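Cotton or wool for folded storage? (moved from Laundry)

holwood_attic
I have 11 sweaters to put away before summer and one drawer. My sister swears by rolling. I tried it in April and everything came out looking like a sleeping bag. Does it save any room at all?

Jernard
Rolling saves room in a suitcase. In a drawer I don't buy it. A knit is as thick as it is, and you can't roll the thickness out of it. Those videos always use T-shirts.

sisholm2
Disagree. I roll all of mine and the drawer shuts fine. It didn't when I folded.

Jernard
How deep is the drawer? Did you put the same sweaters back in, or did a few end up on the closet shelf?

sisholm2
OK, two went on the shelf. Still.
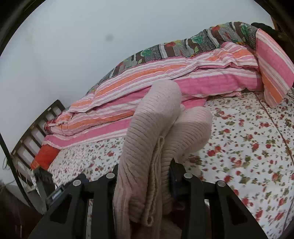
Struan Ogilvie
Ribbed knits are where I stop believing either side. Fold one flat and it springs up, roll it and it gets fat in the middle. I sort mine on the bed, and a pale pink-beige one like this, ribbed all over, bunches into two fat lumps as soon as you pick it up in the middle. Where is the saved space supposed to be? I fold ribbed ones once across, sleeves in, and lay them at the bottom with nothing hard on top.

holwood_attic
Is the ribbing why mine went puffy? They're nearly all ribbed. Also I like that rose sheet.

Cisternas
Vacuum bags. Done.

Jernard
For a whole summer? I had a cardigan come out of one with creases I could still see at Thanksgiving. The bag said "wrinkle free" on it too.

Cisternas
You probably pumped it too flat. Mine come out OK after a day on a chair.

Struan Ogilvie
A day on a chair times 11 sweaters is a lot of chair. I'd try the single fold first and see if the drawer shuts.

holwood_attic
Trying it tonight. If it doesn't shut I'm using the shelf like sisholm2.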